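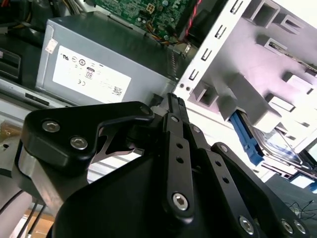

Bench 2, tower desktop, side off. Did this one first as it had been queried on the last round. PSU label is facing out with the cover off, white one on the side of the grey box — 80 PLUS mark, UL and CE all on it, so that part of the query is closed. Twisted red and black wires running up the side of the board, need looking at properly before the cover goes back on, see item 7. Rest of the list follows, same order as the sheet on the wall.

Prodel repair room, Gilmartin building
Inspection date: December 13, 2020
Checked by: Ciarán Hegarty
Sheet: bench and open-case work, internal parts of machines in for repair
Marks: OK / ACTION / N/A

1. Mains lead out before cover comes off
OK. Lead hung on the hook at the end of the bench where you can see it. Keep doing that. A lead coiled behind the case doesn't count, had that twice in May.

2. Rocker switch on supply set to off, power button held in after unplugging
OK. Ask people to hold it for a count of 8, some only tap it.

3. Supply casing intact, screws present, nobody has been inside it
OK from what I could get at. Standing rule, the supply box does NOT get opened here. Faulty goes in the Kikgate return bin with a tag on. Two in the bin today, one had no tag. Tagged it myself, put "unknown fault" becuase I don't know what else to put.

4. Rating label on supply readable
OK. If a label is torn or painted over, or half off, treat the unit as failed. Write the wattage on the job card while the case is open, saves taking the side off again. Not done on bench 2's card. ACTION — whoever has that job.

5. Vents on supply clear
ACTION. Bench 2 fine. The one waiting on bench 4 has fluff packed right into the grille, you could knit with it. Brush and vac outside please, not over the bench.

6. Fan guards fitted
OK, all benches.

7. Internal wiring — no nicks, no bare copper, nothing resting on a heatsink or near a fan blade
Bench 2: ACTION, go over the twisted pair end to end with the torch, then tie back if there's slack. Cable ties in the second drawer, the small ones. Don't pull them tight enough to bite.
Bench 4: OK.
Bench 5: a previous owner has used masking tape on a join. Come on. ACTION, replace the lead.

8. Plugs seated on the board
Push each one home with a thumb before closing up, never pull by the wires. Not gone through every plug on bench 2, job still open. Leave blank till finished.

9. Loose screws
ACTION. Magnetic tray was on the shelf and not on the bench. Found a case screw on the floor by the door and another under the mat. A screw loose in a case is how we lost the Prusuddale machine, so tray on bench, always.

10. Wrist strap, mat and earth point
Strap OK. Mat OK but wants a wipe. Earth point tests fine. Meter battery low, see 14.

11. Sharp edges inside case
Cheap cases mostly, the cut-outs where the drives go. Thin gloves in the box by the sink. Plasters restocked, I took one.

12. Lighting
Bench lamp on 2 has a 60 watt old-style bulb in it, gets hot enough to mark plastic. ACTION, swap for LED. The ceiling tube over bench 5 flickers, reported again.

13. Drinks
Mug on bench 4. I moved it. That's all I'm saying on that one.

14. Test gear
Meter: low battery, works. Leads OK, no cracks in the insulation, in date.
Insulation tester: the 1,000 volt range is not for anything on these benches, tape is still over that setting, leave it there.
Supply tester: could not find it. ACTION. Last signed out with no name next to it, just a squiggle.

15. Extension leads
One per bench, none daisy-chained. Good. The one under bench 5 is trapped by the bench leg, lift and free it.

16. Extinguisher and exit
CO2 one on bracket, pin in, gauge n/a on that type, weight checked. Box of old keyboards in front of the door again — moved to the cage.

Actions to clear before next round: 4, 5, 7 (benches 2 and 5), 9, 12, 14. Most are five minute jobs. Bench 2 stays unplugged until item 7 is initialled on the card, and please intial it legibly.

Signed C. Hegarty
Copy to wall folder and Gilmartin office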